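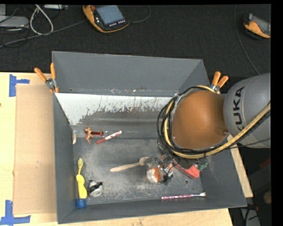

Issue 50, p. 4

Tramurik sloped bin, grey metal. Forty bucks at Wiegand, picked up Wednesday arvo.

Good: sloping sides, so you can get your hand right in. Heavy enough to stay put on the table. Swallows textas, toys, wrapped lollies, whatever.

Not so good: finish. Floor scratches and shows every pale scuff, and the back wall wears to ragged grey and brown patchs. Wouldn't put it in the lounge room. Holes in the metal too, watch small screws.

Shed or workbench, yep. 4 out of 5, woud buy agian.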